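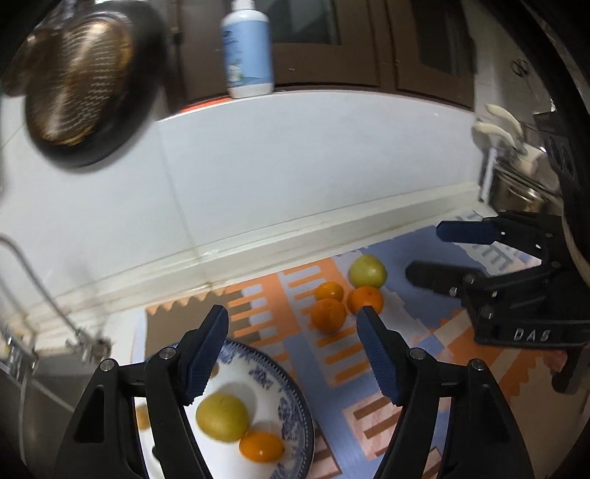
*水池旁的台面，近处的夹爪大张着，另一把从右边伸进来，盘子里有一只梨和一只橘子。*

# 装盘

我在 Gudach 做示范员的第二个月，分到的任务叫“装盘”。内容是把垫子上的水果夹起来，放进一只蓝花边的白盘子。梨要放稳，橘子不能滚出去。做完一遍，把水果拿回垫子上，打乱位置，再做一遍。合同上写的数量是600遍。

地点在 Trurkent，一套租来的公寓的厨房。公司在 Kneževič 街上有自己的场地，台面是统一定做的，灯也是统一的，可是那边录出来的东西教给机器以后，机器一换厨房就不会了。所以后来大家都往外跑，谁租到什么样的厨房，就在什么样的厨房里干。

我坐有轨电车去，在 Gulska 站下，走上坡路。钥匙在信箱里。进门先开窗，再把水果从纸袋里拿出来洗。厨房的水龙头弯得很长，水打在不锈钢池底上，声音很大。洗完擦干，摆在桔黄和淡紫条纹的垫子上，然后把两把夹爪套到手上，等提示音。

夹爪比看上去沉。手指扣着扳机，扣多少，前面的蓝色指垫就合多少。头几天我总是用力过头，橘子皮上全是一道一道的印子。带我的组长看了回放，说不要捏，要托，想象自己没有手掌，只有两根指头。我问她机器将来会不会也想象。她说这个不归我们管，我们只管做得清楚。

做得清楚是有规矩的。动作不能犹豫，犹豫了就作废。不能用袖子去挡滚动的橘子。不能两只手同时伸向一个水果，除非任务单上写着。掉了可以捡，捡的过程也录，这叫“补救”，每一天要有几遍，有人专门挑出来用。我起初不知道补救也有用，掉了一次就停下来重来，白白扔掉了一个上午。

一天我能做70遍，做得顺的时候多一点，到了下午手腕发酸，就少一点。梨最麻烦。橘子从哪边夹都差不多，梨有头有尾，夹住细的那一头，身子就往下坠，一转，磕在盘子边上。后来我学会从腰上夹，先把它推得横过来，再下手。这个推的动作任务单上没有写，我自己加的。加了三天没有人说我，我就一直加下去。

房东住在楼下，有时候上来看暖气。她是个退休的裁缝，耳朵不太好，说话声音大，说话的时候我就得停。她第一次看见我两只手上套着黑家伙夹橘子，在门口站了很久，问我手怎么了。我说手没事，这是工作。她问什么工作。我说教机器把水果放进盘子里。

她想了想，问：“它自己没有眼睛吗？”

我说有，跟我手上这个装在同一个地方。

“那它看见的就是你的手指头。”

我说差不多，就是这两片蓝的。

她又看了一会儿。我做了一遍给她看，一只橘子，一只梨，又一只橘子。她说太慢了，她四岁的外孙都比这个快。我说四岁的孩子不用看我做六百遍。她没听清，我也没有再说。

她走的时候把灶台边的锅往里推了推，怕我碰着把手。这么一来位置就变了，我犹豫要不要推回去。组长讲过，背景里的东西动一动是好事，于是我就让它在那里。

二月里下了几天湿雪，电车停了，我走路去。厨房里光线暗，我给组长打电话，问要不要补灯。她说不要，暗也录。那天我做得很慢，手指冷，扳机又是金属的。有一遍，橘子掉进水池，在池底转了好几圈才停。我按规矩去捡，夹爪伸进水池，角度不对，腰弯下去，额头差点撞上龙头。夹起来了，在池沿上蹭掉了，再夹，再放进盘子。整个过程比平时三遍加起来还长。晚上组长发来一条消息，说这一遍留了。

我很少去想机器的事。一般想的是晚饭，或者电车会不会来。可是有时候做到四五十遍，脑子里空了，手自己在动，我会觉得有人站在身后，跟着我一起伸手。倒也不吓人。我父亲教我刨木头的时候就是这样，他站在后面，手压在我的手上，推出去，收回来。他不讲道理，也不讲为什么，推歪了就再推。后来有一天他把手拿开，我没有发觉，还在推。这件事我没有跟组长讲过，任务反馈表里也没有地方可以填。

做满数量以后，公司让示范员去 Kneževič 街看一次测试。这不是奖励，是让我们看看自己的毛病。机器固定在一张桌子旁边，两条胳膊，手上装的就是同样的夹爪，同样的蓝垫子。桌上摆了水果，不是我那些，是在附近店里买的，橘子小一号，梨倒是很大，皮上有锈斑。

它夹橘子没有出错，就是慢。夹第2只的时候停了大约2秒，组长在本子上记了一笔。然后轮到梨。夹爪下去，没有合，先贴着梨的侧面推了一下，梨晃一晃，横过来了。它从腰上夹住，提起来，放进盘子。

工程师问，这一下是谁教的，任务单里没有。

我说是我。

他问为什么要推。我说不推会掉。他说写进去，下一批的人都照这个做。组长又在本子上记了一笔，这回写得长一些。

接着它去夹最后一只橘子，夹偏了，橘子滚到桌边，掉到地上，滚进了桌子底下。机器的胳膊伸到桌沿，停住，够不着。它在那里张开，合上，又张开。工程师弯腰去捡，我说等一下，让它再试试。他看了看我，说它试不到的，胳膊没有那么长，捡起橘子放回了桌上。

第二天我回那套公寓交钥匙。纸袋里还有两只梨，已经软了，橘子倒还好。我把盘子洗了，垫子卷起来，夹爪擦干净装箱。房东上来查看厨房，问我教会了没有。我说教会了一些，地上的还不会捡。

她说那下次教捡的。我把橘子给了她，她装在围裙口袋里带下楼去了。

新的任务单当天下午就到了，叫“擦台面”，还是 Trurkent，在河的另一边，要自带抹布。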